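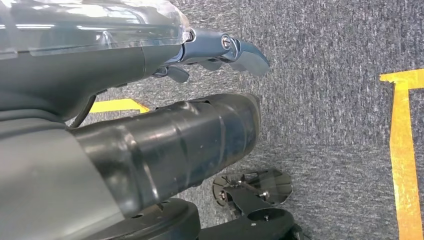
Te Moana 백신 공장 견학기

12월에 Te Moana의 백신 충전·포장 공장을 다녀왔다. 우리 쪽에서는 Rūta Paulauskas 씨와 Keegan Goodwin 씨, 그리고 내가 갔다. 올해 들어 Claven과 위탁 생산 계약 이야기가 오가고 있어서, 실제 공정이 어떻게 돌아가는지 한번 보고 오라는 것이 방문 목적이었다.

공장은 항구에서 차로 조금 들어간 산업단지 안에 있다. 오전 9시에 정문에서 출입 등록을 하고 안전 교육 영상을 봤다. 휴대전화는 맡겨야 했고 메모는 공장에서 준 종이에만 할 수 있었다. 볼펜도 현장용으로 따로 받았다. 안내는 품질보증 담당 Liên Phan 씨가 맡았다.

첫 순서는 원액 입고 구역이었다. 원액은 다른 공장에서 얼린 상태로 들어온다고 한다. 입고되면 운송 중 온도 기록부터 확인하고, 기록에 빈 구간이 있으면 제품을 격리 창고로 보낸다. 격리된 물량은 품질 부서에서 판정이 나와야 움직일 수 있다. 지난해에는 기록계 배터리 문제로 격리된 건이 2건 있었고, 둘 다 보관 데이터를 복구해 사용 승인을 받았다고 했다.

충전실은 복도에서 유리창 너머로만 볼 수 있었다. 작업자는 탈의실을 두 번 거쳐 들어가고, 들어간 뒤에는 교대 시간까지 나오지 않는다. 바이알 세척, 멸균, 충전, 마개 닫기가 한 줄로 이어져 있다. 우리가 갔을 때는 품목 교체 중이라 충전기가 멈춰 있었다. 교체에 얼마나 걸리느냐고 물었더니 세척과 확인 시험까지 14시간이라고 답했다. Goodwin 씨가 예상보다 길다고 하자, Phan 씨는 이 시간을 줄이는 것이 내년 과제라고 했다. 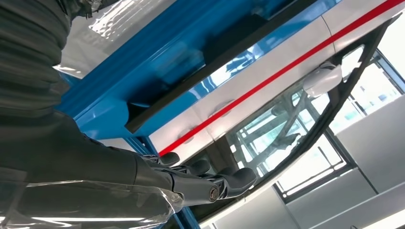
해외사업본부 백신협력팀

점심은 구내식당에서 먹었다. 생선 튀김과 감자였다. 식사 뒤 생산 책임자 Tipene Prendergast 씨가 회의실에서 설비 현황을 설명했다. 지금 가동률은 70퍼센트이고, 남는 시간대를 위탁 물량으로 채우고 싶다고 한다. 다만 독감 백신을 만드는 시기에는 빈자리가 거의 없다. 우리가 원하는 일정이 마침 그 시기와 겹쳐서, 시험 생산을 앞당길 수 있는지 내부에서 검토해 보기로 했다.

기술 이전 서류도 이야기했다. Te Moana는 분석법 이전을 먼저 끝내고 나서 공정 이전에 들어가는 방식을 쓴다. 우리는 두 가지를 함께 진행하는 안을 가져갔는데, Prendergast 씨는 시험실 인력이 모자라 어렵다고 했다. 이 부분은 결론을 내지 못했다. Paulauskas 씨가 일정표를 다시 만들어 보내기로 했다.

오후에는 이물 검사와 포장 구역을 봤다. 검사는 자동 검사기를 거친 뒤 사람이 다시 본다. 검사원은 정해진 간격으로 자리를 바꾸고 눈을 쉬게 한다. 검사기는 Horkard 제품인데, 거품을 이물로 잘못 판정하는 비율이 높아서 설정을 고치는 중이라고 들었다. 검사실 담당 Coralie Kingi 씨가 불량 견본 세트를 꺼내 보여 주었다. 유리 조각, 섬유, 마개 부스러기가 든 바이알을 섞어 놓고 검사원 자격 시험에 쓴다. 나도 해 봤는데 섬유가 든 것을 하나 놓쳤다.

포장 구역에서는 상자마다 일련번호를 찍고 출하 정보를 Meremer 시스템에 올린다. 수출 물량은 나라별로 라벨 문구가 달라서 인쇄 승인 절차가 따로 있다. 한국어 라벨은 아직 해 본 적이 없다고 하니 초안 검토 기간을 넉넉히 잡아야 한다.

마지막으로 냉장 창고에 들렀다. 방한복을 빌려 입고 들어갔고 오래 있지는 않았다. 온도 감지기 위치를 표시한 도면이 문 옆에 붙어 있었고, 비상 발전기 점검표는 따로 사본을 받았다. 정전 시 대응 절차서는 영문본을 나중에 보내 주기로 했다.

오후 4시에 일정이 끝났다. 받은 자료는 팀 공유 폴더에 올려 두었다. 격리 물량 처리 절차와 시험 생산 일정에 관한 질문은 Paulauskas 씨가 모아서 한꺼번에 보낼 예정이니, 추가할 내용이 있으면 그쪽으로 알려 주기 바란다.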